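Drucken | Als E-Mail versenden
Lesezeit: 2 Minuten

Protokoll der Zusammenkunft der Reparaturwerkstatt Ultthorpe, 11. Februar 2020

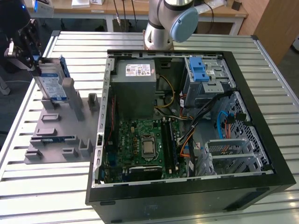 Foto: Werkstatt Ultthorpe / Archiv

Beginn mit Tee und dem restlichen Apfelkuchen vom letzten Mal, für den noch einmal herzlich gedankt wurde. Anwesend waren 16 Mitglieder, das Protokoll der vorigen Sitzung wurde ohne Änderungen angenommen.

1. Alte Rechner
Im Lager stehen inzwischen 178 Geräte, der größte Teil aus der Auflösung der Firma Gikard, und es wurde lange und sehr freundlich darüber gesprochen, wie wir damit fertig werden wollen. Einigkeit bestand darin, dass jeder Tower zum Zerlegen auf die Seite gelegt und das Seitenblech abgenommen wird — so kommt man an Netzteil, Hauptplatine und Speicher gleichermaßen gut heran. Festplatten werden einzeln entnommen und getrennt von den Platinen gesammelt. Laufwerkskäfige mit Kunststoffhebel bitte behutsam öffnen, die blauen Hebel wollen wir gern behalten! Prozessoren bleiben vorerst im Sockel.

2. Kabel
Wunsch aus der Runde: nach Farbe bündeln, Gelb, Orange, Blau und Schwarz jeweils für sich. Wir probieren es bis Mai aus und reden dann noch einmal darüber.

3. Kasse
Der Bestand beträgt 3.746 Euro. Für neue Sortierschalen und Schraubendreher werden etwa 130 Euro freigegeben, einstimmig.

4. Weitergabe
Der Jugendtreff Iria hätte gern einige lauffähige Rechner und holt sie selbst ab, worüber wir uns sehr freuen. Die Anfrage aus dem Haus Luangrath bleibt offen, weil dort noch der Platz geklärt werden muss.

5. Verschiedenes
Der Schlüssel zum Lager hängt wieder am alten Haken. Wer noch Kuchenformen vermisst — sie stehen in der Küche auf dem Fensterbrett.

Nach oben
Kontakt | Impressum | © 2020 Reparaturwerkstatt Ultthorpe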